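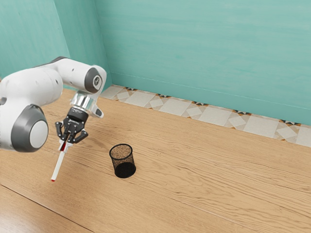 Diane Robichaud
Thread starter, Wuststead Residents' Board
Posted 8/7/21

Creaky floorboards, upstairs, Victorian terrace

We had the carpet up in the back bedroom and found perfectly decent boards, which I was thrilled with until I walked on them. It sounds like a ship going down. The man from Justivton wants to lift the lot and start again. My sister says talcum powder. Is there anything in between?

kyrylo_antoniuk
Screws. Find the joist, drill a pilot hole, countersink, done. I did 47 in our front room and my knees have never forgiven me, but it's quiet. Check for pipes first. I say this as a man who has met his plumber socially.

Uibo
Talc does work, for a bit. Brush it into the gaps, walk up and down like an expectant father, hoover up the rest. You'll be doing it again by October.

flolico_fan
Disagree with screws on old boards. They split, and then you've got a creak and a split. I'd get underneath and wedge the joists.

kyrylo_antoniuk
Underneath is her kitchen ceiling.

flolico_fan
I did say "I'd".

Diane Robichaud
The kitchen ceiling is staying where it is, thank you. Is there a particular screw? The shop had a whole wall of them and a boy who looked frightened when I asked.

kyrylo_antoniuk
Length depends on your boards, so measure one. You want to go well into the joist and not out the side of it. Ignore anyone who says nails.

old_grumbler_80
Nails. Those boards have been nailed down since before your grandmother was born.

kyrylo_antoniuk
And they creak, which is the subject of the thread.

old_grumbler_80
Put a rug on it then.

Diane Robichaud
Update: 8 screws in, 2 boards silent, one now making a completely new noise, more of a quack. Trying talc on that one. My sister has been told and is unbearable.

Uibo
Quack is usually the board rubbing on its neighbour. More talc.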